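The long life of a kitchen table

The table came out of a clearance sale in Dotberg, from a house whose owners had moved to a flat too small for it. It cost 60 pounds and needed two people and a borrowed van to get home. Underneath, in pencil, somebody had written the number 458 and a word that might be a surname or the name of a street. It had a split at one end, a burn the size of an iron and one leg shorter than the others.

Most people would have walked past it. New tables are cheap, they arrive flat, and they don't have someone else's burn on them. But the second-hand trade in large furniture has been picking up, and the dealers along McAlister Road say the same thing: wardrobes are hard to shift, sideboards come and go with fashion, and tables always sell in the end.

Part of the reason is that a table is simple. It has a top, a frame and four legs, and nearly everything that goes wrong with it can be seen by getting down on the floor with a torch. Loose joints can be knocked apart, cleaned of old glue and put back. A short leg can be packed with a slip of wood. Tops are harder work, and it is the top that people care about.

The first mistake is to sand too soon. A top that looks grey and tired may only be dirty, with years of spray polish sitting over the old finish. Warm water with a little washing-up liquid, a soft cloth and some patience will take off more than you expect. Let it dry overnight before you decide anything. If the grain has started to show through, you may be able to stop there and go straight to wax.

If sanding is needed, start with 80 grit and no coarser, and go with the grain. A machine saves an afternoon, though it can also leave small swirling marks that only appear once the oil goes on. Plenty of restorers use one for the first pass and finish by hand. Check for veneer before starting. Look at the edge: if the grain on top doesn't carry on over the side, there may be very little wood there to lose.

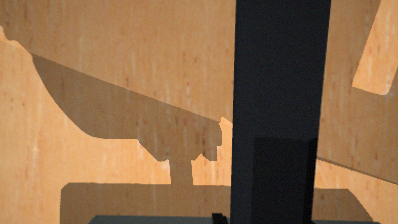 Homes and Making desk

Light matters more than most beginners think. Wood that looks even under a ceiling bulb can show every ridge when the sun comes in low from one side. Work near a window if you can, and look along the top as well as down at it. Early evening is a good time to check.

Then there is the question of what to put on it. Oil is the usual choice for a table that will be eaten at. It goes on with a rag, soaks in, and can be patched later without stripping the whole top. Varnish stands up better to hot cups and wet glasses, but once it chips you are back to the beginning. Wax feels the best under the hand and protects the least. Two of the Dotberg dealers use oil first and wax after, and a third won't have wax in the shop.

Whatever you choose, put on less than you think you need. Three thin coats with a day between them will do better than one thick one, which stays sticky and collects dust. Oily rags should be laid flat outdoors to dry, well away from the house, as they can heat up and catch fire if they are left in a heap.

Burns are a matter of taste. A shallow one will scrape out with a sharp blade held upright, leaving a slight dip. A deep one can be cut out and filled with a matching piece, and that is a job for somebody who has done it before. The iron mark on our table was deep. A repairer in the yard behind Romex Street offered to take it out for more than the table had cost, and it stayed.

The split was easier. It had opened along the grain near one end — probably from standing against a radiator — and closed with glue and two clamps left on overnight. There is still a line if you know where to look. The short leg got its slip of wood, cut from an old ruler.

All told, the work took 13 evenings, most of them spent waiting for something to dry. The table now seats eight, or six with elbows. It has since picked up a ring from a flowerpot and a row of small dents where a child has been practising with a fork.

The Dotberg clearance sales are held in the Stutimik hall on the first weekend of each month, from April until the clocks go back. Doors open at nine, and the larger pieces are usually along the back wall. Bring a tape measure, and know the width of your front door.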